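3. Course Setting and Data Collection

3.1 The Course

The work reported in this paper was carried out within Applied Manipulation, a project course offered to final-year undergraduates at the Ullgate Institute. The course runs for 13 weeks and carries the same credit as a laboratory elective. Students enter with a background in programming and introductory control, but most have not worked with a physical manipulator before enrollment. The course was redesigned by the second author and Nusrat Khattak after two earlier offerings in which the available robot arm became the limiting resource. In those offerings, groups waited several days for a session on the arm, and much of the session was then spent on recovery from faults that had little to do with the learning goals.

The revised course moves most of the hands-on work away from the arm. Students collect demonstrations with a hand-held gripper that carries its own camera, and they train a policy on the resulting recordings. The arm is reserved for the final evaluation, which occupies the last two weeks. This arrangement allows several groups to work in the same room at the same time, and it shifts attention to questions that the earlier format left largely untouched: what makes a demonstration useful, how a task should be specified, and how much variation a data set should contain.

3.2 Groups and Tasks

Students worked in groups of three. Each group selected one task from a list prepared by the teaching staff and wrote a task sheet of one page before any recording began. The sheet was required to state the starting condition, the goal condition, the objects permitted in the work area, and the grounds on which a recording would be rejected. Sheets were returned for revision when the goal condition could not be judged by a person outside the group. More than half were returned at least once, usually over the wording of the goal condition.

The task list covered five families: cloth handling, sorting of small items, opening and closing containers, placing objects on a rack, and wiping. Cloth handling was considered the most difficult of these by the staff. A cloth has no fixed shape, and two attempts that begin with the same instruction may look quite different from the viewpoint of the gripper. Groups that chose this family were advised to begin with a single cloth and a single supporting surface, and to add further surfaces only after a first policy had been trained.

One group, referred to below as the Durrani group after the bench it occupied, extended its task to ordinary office furniture. Its revised task sheet listed chairs and the backs of chairs as permitted surfaces, on the argument that a policy trained only on a flat tabletop would learn little about cloth that hangs. The staff accepted the revision with the condition that the surface be named in the log for each recording.

3.3 Equipment and Software

Each group received one hand-held gripper, a charging cable, and a shared storage account. The gripper was assembled by technical staff from printed parts. Its camera has a wide-angle lens, so that the gripper, the object being handled, and a good deal of the surrounding room are all recorded together. Recordings were transferred at the end of each session to Grullilico, the storage server maintained by the department, and were indexed with Sketent, a small labeling tool written by former students of the course. Sketent displays a recording beside its log entry and allows a reviewer to accept it, reject it, or mark it for discussion.

No lighting was added to the laboratory, and the room was not cleared for recording. This was a deliberate choice. In the first version of the course, all data were gathered in front of a plain screen, and the policies trained on those data performed poorly when the screen was removed. In the present version, groups worked alongside one another, and people, furniture, and equipment entered the recordings as a matter of course. Students were informed in writing that they might appear in the recordings of other groups, and a separate bench outside the view of the working area was offered to any student who preferred it.

3.4 Recording Procedure

Sessions began on 02/05/2022. Each session followed the same order. The group confirmed the task sheet, arranged the work area, recorded a short calibration sequence, and then collected demonstrations in batches. The student holding the gripper changed after every batch. The remaining members kept the log and reset the objects between attempts. Each group was asked to submit 300 accepted demonstrations by the end of the collection period.

Two difficulties arose early. First, students tended to reset the object to the same position each time, in spite of the instruction to vary it. A reviewer could often predict the opening seconds of a recording from the one before it. The staff responded by asking groups to write the intended starting arrangement in the log before each batch, which made the repetition visible to the students themselves. Second, students who were new to the gripper moved it faster than the camera could record clearly. A short practice period was added to the beginning of each session and was retained for the rest of the course.

Figure 1 shows a view recorded during a cloth-handling session. The purple cloth lies in folds over the lower left side of a gray fabric backrest, and the gripper body extends across the bottom of the view. Windows and ceiling lights both contribute to the illumination, and other people are present in the room. A policy trained on such material must learn to attend to the cloth and its support while the background changes from one session to the next.

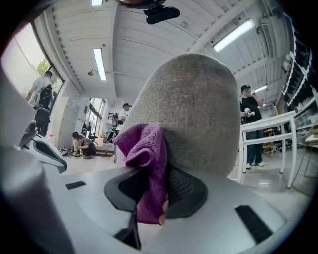

Figure 1. View from the hand-held gripper, with a microfiber cloth draped on a chair backrest in the shared laboratory.

3.5 Review of Recordings

Every recording was reviewed twice, first by the group that made it and then by a member of another group. The second reviewer had access to the task sheet but not to the first decision. Where the two decisions differed, the recording was placed on a list for the weekly meeting, at which the group defended or withdrew it. Staff did not overrule a decision reached in the meeting.

Cross-group review was the part of the procedure that students criticized most often in the midterm survey, chiefly for the time it required. It was also the part that most affected the task sheets. Several groups rewrote the goal condition after a reviewer applied it in a way they had not foreseen. In the cloth-handling family, the word "flat" was removed from every sheet by the fourth week and replaced by a statement about which edges of the cloth had to be visible – a change proposed by the students and later adopted by the staff for the standard task list.

Rejected recordings were kept on the server with the reason for rejection attached. They were excluded from training but were used in the teaching sessions on failure analysis described in Section 4.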